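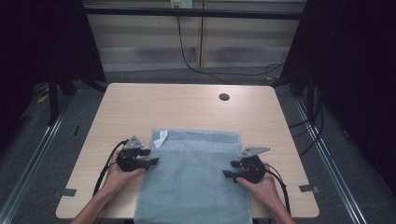

Losing the early session would mean giving up swimming altogether for anyone who starts work at eight, according to Margaux Lacroix, and the bus to Prernbridge does not run early enough to make the pool there a real choice.

Hers was one of 832 responses to the consultation on the future of the Pridstead outdoor pool, which closed at the end of July. The results were published on Thursday, August 22, 2019, along with a decision from the operator, Ladance, to keep the early morning session on weekdays until the end of the season.

The company had proposed opening at ten every day from the start of September. It said the early swim cost more to staff than it brought in at the till, and that numbers had dropped on wet mornings. A large majority of those who replied were against the change. Many said they would accept a higher price if it kept the gates open.

Under the revised plan the early swim will stay, but the late session on Tuesdays will go. Admission before nine will rise by 49p for adults. Children and season ticket holders will pay the same as now. Lane ropes will be left in for the whole of the morning session, which had been a regular request from people who swim lengths. 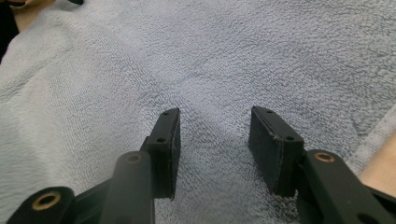
The pool will also shut for three days in the middle of September so that work can be done on the filter room. Lappalainen, the contractor that relined the shallow end last winter, has been taken on again. The firm will replace a pump and two valves, and will look at the pipe that feeds the footbath, where the pressure has been poor since the spring. Season ticket holders will be able to use the indoor pool at Prernbridge on those days by showing their card at the desk.

Witold Nowakowski, who manages the site for Ladance, said the company had read every reply and had changed its mind on the mornings as a result.

"We expected people to be unhappy, but we did not expect the detail," he said. "They told us which bus they caught and where they had breakfast afterwards. A lot of them had been coming for longer than any of us have worked here."

He said the Tuesday evening session had been a harder decision. It is used mainly by families in the school holidays and is quiet the rest of the time. The company will look at it again before next summer, and has not ruled out running it in the warmest weeks only.

Not everyone is content with the outcome. Several of the published comments ask why the evening session was not mentioned in the original proposal, and one describes the exchange of one for the other as "moving the hole". Others complain about the car park, where the ticket machine has been out of order on and off since Easter. The car park is run separately — the operator says it has passed the comments on.

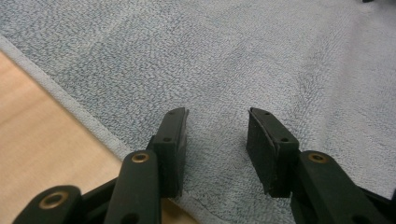

Changing rooms came up nearly as often as opening hours. The women's side has had no working hand dryer this season, and both sides have hooks missing from the wall by the showers. Ladance says the hooks will be replaced during the September closure and the dryer before then. It has also agreed to a trial of towel hire from the front desk, which a number of people asked for so that they could go straight on to work without a damp bag. The towels will be light grey terry, like the one in the photo, and will cost £2 a time with no deposit. They should be handed back at the desk and not left in the cubicles. The trial will run until the pool closes for the winter.

A request for the water to be kept warmer was turned down. The report says heating is the largest single cost at the site after wages, and that the cover put on overnight already does most of what can be done. A suggestion that the café should open with the early swim has been taken up in part. Tea and coffee will be sold from the hatch from eight, with hot food from ten as before.

The consultation report is available at the pool entrance and in Pridstead library. It includes all the comments received, with names removed where people asked for that.

New timetables will go up next week. Tickets for the morning session can be bought on the day, but the company advises booking in the first week of term, when the lanes have been full in previous years. Anyone who has already paid for Tuesday evening lessons will be contacted directly and offered either a place at another time or their money back.

The season is due to end on the last Sunday in September, weather permitting.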